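Prurstead Boards > Small Automation > Budget for a second arm?

dunlin_44
Trying to plan my August order. The quote from Skarkura is 1,247 for another arm, gripper included. The job is bowls and dishes on folding tables, nothing heavy.
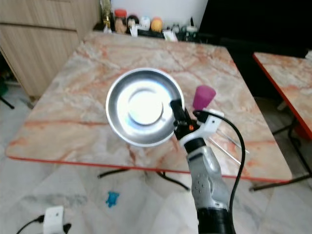
Bowl in the gripper, magenta cup next to it

Do I buy the second arm or spend it on spare grippers?

pokeyhinge
Spares, easy. I went for two arms last year and ended up at nearly 2,000 once I'd paid for mounts and cables – and then one worn finger stopped everything for a week.

Tabletop Ray
Disagree! Two arms from the start. Bautista had them at 1,110 last I looked, and shipping is what kills you on separate orders.

dunlin_44
Does that price include the gripper though? Shallow stuff is most of what I do, so I can't skimp there.
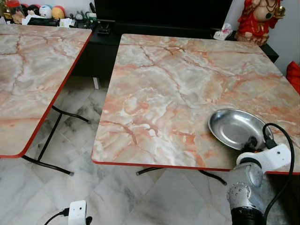

Oval dish, gripper at the edge

Tabletop Ray
Oh, good point, no. Arm only.

pokeyhinge
Told ya :) Get the Merusix finger set too, and put a line in for cable clips.

dunlin_44
OK, one spare gripper now and I'll ask Skarkura if they'll hold the quote till fall.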